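Gereck Concert Archive
Frequently asked questions

Last updated 04/03/2026

What is the Gereck Concert Archive?

The archive is an online collection of live recordings of chamber music and small orchestral works. Most were made at Oltholm Hall, with a smaller group from the Mogensen Rooms. You can stream any complete concert through the website or the app.

How many concerts are in the collection?

There are 245 complete concerts at present. New ones go up when the rights have been cleared and the sound has been checked, so the number grows in fits and starts. Spring is usually busier than fall.

What kind of music will I find?

Mostly string quartets, piano trios, wind ensembles and songs with piano. The Oltholm programs lean toward music that doesn't get played much, so you will come across composers who are missing from the big services or are represented there by a single piece. There is standard repertoire too. If you only want Beethoven and Schubert you can filter for them, and you will be kept busy for a while.

We don't have opera. The halls are too small to stage it and the rights are a separate matter.

Do I need an account?

You can listen to one work from any concert without signing in. To hear complete concerts, save your place or make lists, you need an account. Opening one takes an email address and a password.

What does it cost?

A free account lets you play up to 20 complete concerts a year. A paid account has no limit and includes the program notes and the higher quality sound. Prices are shown on the sign-up page in your own currency, with tax included.

Students and teachers at a music school can ask for the reduced rate. Send a picture of a current card or a letter from the school through the contact form. The reduced rate lasts one year and has to be asked for again.

Can I cancel at any time?

Yes. Go to Account, then Plan, then Cancel. You keep paid access until the end of the period you have already paid for, then the account goes back to free. Your lists stay where they are. If you signed up through an app store, you need to cancel there - we can't do it for you.

Why is a search for a composer giving me odd results?

Names are the hardest part of running a classical catalog. The same composer may be spelled several ways, and older concert programs often used whichever spelling the printer liked. We link the common variants together, but some have slipped through. Try the last name by itself first. If that fails, search for the title of the work or the catalog number.

Searching by key ("D minor") works only for works that have the key in their title. Searching by instrument works for everything added under the new system and for most of the older material.

Why does each concert play as one long piece?

It doesn't have to. By default the player runs a concert from start to finish, including the tuning between works, the way the audience in the hall heard it. If you would like separate tracks, open the menu under the play button and choose Movements. The app remembers your choice, but the website forgets it when you clear your cookies.

There is no shuffle. People ask for it, and we have no plans to add it.

What sound quality do you offer?

Free accounts get standard quality, which is fine for phones, laptops and small speakers. Paid accounts can switch to lossless. Lossless uses far more data, so we suggest leaving it off when you are away from Wi-Fi. Some of the early Mogensen recordings were made with simple equipment and will sound much the same on either setting.

I can hear coughs, chairs and page turns. Is something wrong?

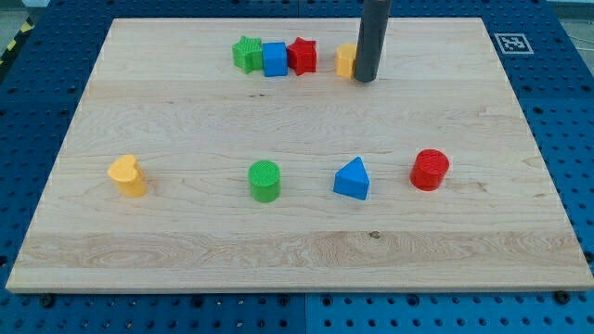
All the recordings in the archive come from a single live performance, and we don't patch them with takes from rehearsals. We take out electrical hum and the occasional phone, and we even out the level between works. Coughs and creaks mostly stay in, along with the odd wrong note. The maple board in the photo has a small dark knot in the lower band of grain, slightly right of center, and we think of a cough in a slow movement in much the same way. It was part of the material. Where a noise is bad enough to spoil a passage, we say so in the notes for that concert, and you can decide whether to skip ahead.

Applause is kept after the final work and shortened after the others. If you want it gone completely, use the Movements setting, where it sits on its own track.

Can I download recordings?

Paid members can save concerts inside the app for listening offline. The saved files only play in the app and need to be refreshed by going online every 3 months. We can't supply files for burning to disc or for copying to another player. The agreements with the musicians don't cover it.

Can I use a recording in a class or a video?

Playing a recording aloud in a classroom is fine if the teacher has a paid account. Using one in a video, a podcast, a play or anything else that will be shown to the public needs written permission. Fill in the form called Use Requests and tell us the concert, the work and how long an extract you need. Replies are slower in April, when the new season's contracts come in.

My ensemble would like to be in the archive. How do we apply?

We only carry concerts from our partner halls, so the first step is to be booked by one of them. Oltholm and Mogensen each choose their own programs and have their own application pages. We have no say in either, and sending recordings to us won't help.

What is Jandow?

Jandow is the player that runs the website and the app. You may see the name on the loading screen or in your phone's list of permissions. It is the reason the app asks to use Bluetooth. You can refuse and still listen through headphones with a cord.

How many devices can I use?

You can be signed in on as many as you like, but only 2 can play at the same time. If a third starts, the one that has been playing longest will pause. To sign out of a device you no longer have, change your password and tick the box marked Sign out everywhere.

I found a mistake in a listing. Where do I send it?

Use the Correct This link at the bottom of the concert page. Please give the track or the time in the recording, and tell us where your information comes from if you can - a score, a printed program, a library catalog. Wrong movement titles are usually fixed quickly. Wrong composers take longer, as we go back to the hall's own papers before changing the entry.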